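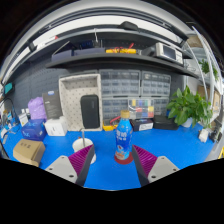
*Last changed: 2022-04-15*

## Skakari open bench: questions we keep getting

**May I try the hand-held gripper?**
Yes, for as long as the line behind you stays polite. The purple ridged fingers open and close with your hand. Start with the bottle on the red coaster. Please leave the plant alone.

**Is it harder than it looks?**
Bring a child. They will show you.

**Will I see the Manum arm?**
At 2, in the next room — it keeps better time than we do.

**How many people can come?**
39 per session. Sign up at the Suvura desk.

**I missed it. Is there another?**
In September.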